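Pre-run safety checklist, cloth grasping study (Teslow hand), with my comments
12 July 2023, filled in by Snežana Halilović
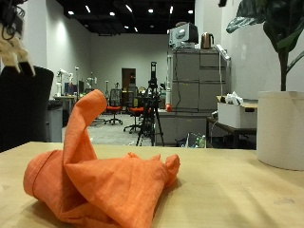
We're testing whether the hand does better on a heap of fabric if it goes for the highest fold first, and I've gone through the list before the next block of 200 trials. I love this part of the job, so bear with me if I ramble a bit! The orange cloth has a lovely tall peak near the middle, curled over like a hood, and that's exactly the sort of start shape our "peak first" rule is meant for. The potted plant on the right side of the table is on my list too (see item 3).

1. E-stop within reach of the operator: OK
Tested 2 times, once from each side.

2. Finger speed limit set to 40 percent: OK
Urmas Strazds wants it higher. Not until the Broronum force log is back — sorry, Urmas!

3. Table clear apart from the cloth: NOT OK
Plant goes on the floor before we start. One big leaf droops toward the middle and I don't want the planner treating it as a fold.

4. Cables above the hand tied back: FIX
Too much of a tangle up there for my taste. Use the soft ties, please.

5. Tabletop condition: OK
A few scuff marks, fine for this study.

6. Office chairs out of the arm's reach: FIX
Move the black one by the table first.

7. Logging on, trial counter checked: OK
Counter reads 1,425, same as the Hekillow sheet.

Result: hold until 3, 4 and 6 are done, then initial next to each one and come find me.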